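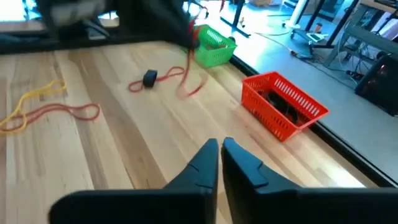

Zweiarmiger Aufbau der Robotik-AG: Übung mit Seilen und Körben.

Über uns

Die Robotik-AG der Munden-Schule ist ein Wahlangebot für die Jahrgänge 9 bis 13. Wir treffen uns jeden Donnerstag um 14:15 Uhr im Werkraum 2 und arbeiten bis 17 Uhr. Wer noch in den Nachmittagsunterricht muss, kommt später dazu. Das Schuljahr beginnt für uns im Oktober, wenn die Stundenpläne feststehen.

Geleitet wird die AG von Traian Nedelcu, Lehrer für Physik und Technik. Fatos Krasniqi hat bei uns Abitur gemacht, studiert inzwischen Maschinenbau und betreut die Software.

Woran wir arbeiten

Unser laufendes Projekt heißt Lasetti. Zwei Roboterarme sollen lernen, Seile und Kleinteile vom Tisch aufzunehmen und in Körbe zu sortieren. Starre Teile wie Klötze oder Dosen hatten wir im Vorjahr, das klappte am Ende recht zuverlässig. Seile sind schwieriger. Sie liegen jedes Mal anders, rutschen aus dem Greifer und bleiben an anderen Gegenständen hängen. Eine feste Abfolge von Positionen reicht dafür nicht aus.

Wir steuern die Arme deshalb zuerst von Hand und zeichnen jeden Durchgang auf. Eine Kamera sitzt direkt am Handgelenk und schaut zwischen den Greiffingern hindurch auf den Tisch. Aus den Aufzeichnungen wird anschließend ein Modell trainiert. Bis zum Sommer wollen wir 1000 brauchbare Durchgänge haben, zurzeit sind es 300. Ein Durchgang zählt nur, wenn das Seil am Schluss vollständig im Korb liegt. Hängt ein Ende über den Rand, wird er aussortiert.

Verteilt ist die Arbeit auf drei Gruppen. Die Mechanik kümmert sich um Greifer, Tischgestell und Verkabelung. Die Software schreibt die Steuerung und wertet die Daten aus. Die dritte Gruppe bedient die Arme und führt das Protokoll. Nach den Weihnachtsferien wird gewechselt, auf Wunsch auch früher.

Wie es angefangen hat

Die AG ist aus einem Projektkurs entstanden. Der erste Roboter hieß Ene, fuhr auf vier Rädern einer schwarzen Linie nach und steht heute in der Vitrine neben dem Sekretariat. Danach kam ein einzelner Arm mit Saugnapf, den wir nach einem Getriebeschaden zerlegt haben. Einige seiner Motoren sind noch als Ersatzteile im Schrank.

Seit drei Jahren nehmen wir am Hislow-Cup teil, einem Schülerwettbewerb für Greifaufgaben. Zuletzt waren 51 Teams gemeldet, wir kamen auf Platz 13. Punkte verloren haben wir vor allem beim Kabelaufwickeln. Daher auch das jetzige Thema.

Mitmachen

Vorkenntnisse sind nicht nötig. Programmiert wird in Python, eine Einführung gibt es in den ersten vier Wochen. Wer lieber schraubt oder lötet, muss nicht programmieren. Vor der ersten Arbeit am Tisch steht für alle die Sicherheitsunterweisung: Not-Aus, Abstand zu den laufenden Armen, lange Haare zusammenbinden, keine Schals. Ohne Unterschrift auf dem Unterweisungsblatt darf niemand die Steuerung übernehmen.

Die AG ist kostenlos. Für die Fahrt zum Wettbewerb fällt ein Eigenanteil an, der über den Förderverein bezuschusst werden kann.

Anmeldung bei Herrn Nedelcu, persönlich oder über das Fach im Lehrerzimmer. Schnuppern ist an jedem AG-Nachmittag möglich, bitte bis 14:30 Uhr da sein.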